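Nelano Community Garden Association
Minutes of general meeting, 1/5/05

Present: 33 members. Chair: Henrik Baumgart. Apologies as listed in the attendance book.

1. Previous minutes
The December minutes were read and accepted with one correction. The plot fee was recorded as $16 and should read $61.

2. Water
The new tap at the Haberkorn Road end is leaking at the base. Members are asked to turn it off at the lower valve after use. Two quotes have been received for replacing the old line, the cheaper from Clendus at $4,000. Motion to accept the Clendus quote, provided the work is finished before the dry weather. Carried, three against.

3. Compost bays
Bay two is full and closed until further notice. Diseased tomato plants go in the green bin and not in the bays. A member asked whether lawn clippings from home could be brought in. The chair said yes, if unsprayed. 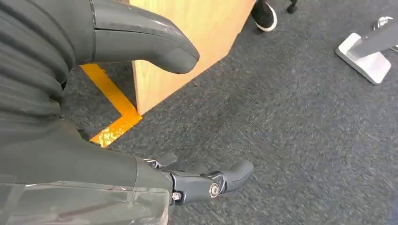
Dark grey ribbed covering and curved part, close up.

4. Shed
The padlock code has been changed and is available from the secretary. The Gondex mulcher is due for service and is not to be used in the meantime. Wheelbarrows must be emptied and put back under the awning.

5. Plots
Plots nine and 14 are overgrown. Letters to go out to both holders allowing one month to clear them. The waiting list is to be put up on the noticeboard again.

6. Other business
Seed order forms to be returned to the secretary. A discount applies if the combined order is over $100. Discussion of a fence along the laneway was held over to the next meeting.

Meeting closed 8.50 pm.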